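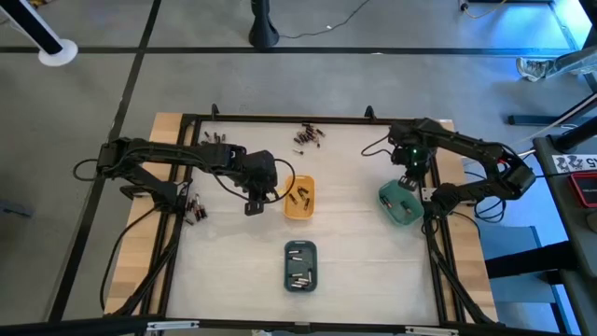 Why does a table with two robot arms need a planner for the order of the picks, if each arm already has a good motion planner?
A motion planner answers how one arm can reach one point. It does not say which arm should take which battery, or which of the two must wait when both want to go to the same area. If this is decided badly, the arms spend most of their time waiting for each other, even when every single motion is correct.

Gultidari: a pick scheduler for two arms sorting used batteries
Student project report, robotics track, Flondwood Technical College
Supervisor: Dorothy Parsons

1. Starting point

In our laboratory there is a bench with two arms on opposite sides. Between them is a light work surface, where used cylindrical batteries lie in piles, and the batteries must be put into bins. The group before us wrote the first control program for this bench. We call it the old scheduler in this report. It divides the surface with a line in the middle. Everything left of the line belongs to the left arm, everything right of the line belongs to the right arm, and both arms are allowed to cross the line only for placing.

This rule is easy to understand and it is safe. The weak point is that the piles do not respect the line. When one pile is large and close to one arm, this arm works alone for a long time and the other one stands still. The second problem is the crossing itself. The old program locks the complete middle area during a placing motion, so the other arm must stop also when it is far away from the place where something happens.

My task was to replace the scheduler and to leave the rest of the software as it was, which means the motion planner, the gripper control and the battery detector. I was permitted to change the message format between these parts, and I did it in one case (see section 3).

2. How the scheduler works

The program is named Gultidari and is written in Python. It receives a list of detected batteries from the overhead camera. Each entry has a position, an angle, a confidence value and the number of the target bin. From this list the program makes pairs of one arm and one battery, and it gives each pair a cost. The cost has these parts:

- the expected time of the motion to the battery and then to the bin
- a penalty if the battery touches others in the pile
- a penalty if the path goes through a cell which the other arm has reserved
- a small bonus if the arm is already above the same pile

The surface is divided into a grid of cells. Before an arm moves, it reserves all cells under its planned path, with one extra ring of cells for the width of the gripper. When the wrist has left a cell, the cell is free again at once. This is the main difference from the old program, in which the middle was one big lock.

The assignment is calculated again after every placing. At first I calculated a full sequence for both arms at the beginning of the run. This gave nice plans on paper and bad behavior on the bench. Batteries roll when a neighbor is removed, and after a few picks the sequence did not match the surface any more. The present version looks only two picks ahead.

3. Change in the detector message

The detector sends the angle of each battery as a value between 0 and 180 degrees. For the gripper this is enough. For the scheduler I needed also to know if the detector was unsure about the angle, as happens for batteries which are standing on end or are half hidden by an arm. I added one field for this. If the field is set, the scheduler puts the battery at the end of the queue and asks for a new detection when both arms have moved back.

I lost almost two weeks here with an error of my own. The new field was read as text and not as a number, and the text "0" counts as true in Python. Therefore every battery was marked as unsure and the arms moved back after each pick. The bench looked very polite and very slow, and I searched for the cause in the cost function. Now there is a test for this case in the repository.

4. Deadlock

Two arms that reserve cells can block each other. The left arm holds cells which the right arm needs, and the reverse. In the simulator (we use Nurevwood, with the bench model of the previous group) I could produce this situation easily by placing two bins close together.

The solution is simple. An arm may only reserve the full path in one step. If one cell of the path is taken, it receives nothing and must try with another battery. If no battery is possible for it, the arm goes to its rest position and frees everything. I also tried a method where paths are reserved in pieces, but I could not show that it is free of deadlock, and Ms. Parsons advised me to leave it out.

5. Results

Both schedulers were tested on the real bench with the same 300 starting layouts. The layouts were projected onto the surface as outlines, and the batteries were laid inside the outlines by hand. A run counted as a success when all batteries were in the correct bin inside the time limit and no person had to help.

Old scheduler: 189 successful runs of 300
Gultidari: 249 successful runs of 300

For the old scheduler the usual reason for failure was the time limit. For Gultidari it was a failed grasp in a dense pile, mostly with batteries lying parallel and tight together. The scheduler can choose such a battery later, but in the end it must be picked. In nine runs the emergency stop was pressed by the operator. I looked at the logs of all of them. The reserved cells were correct, but the cable of the gripper made a wide loop into the area of the other arm. The cable is not in my model.

6. What is open

The cable should be included, perhaps only as a larger ring of cells on the side where it hangs. The penalties in the cost function were set by hand on a small number of layouts, and I believe a systematic search would find better values. The bin positions are still typed into a configuration file. If somebody moves a bin, the file must be changed, and I forgot it more than once.

The code and the logs are on the server of the Bainbridge laboratory, in the folder of the course. The start script needs the detector to be running first, otherwise it waits without any message.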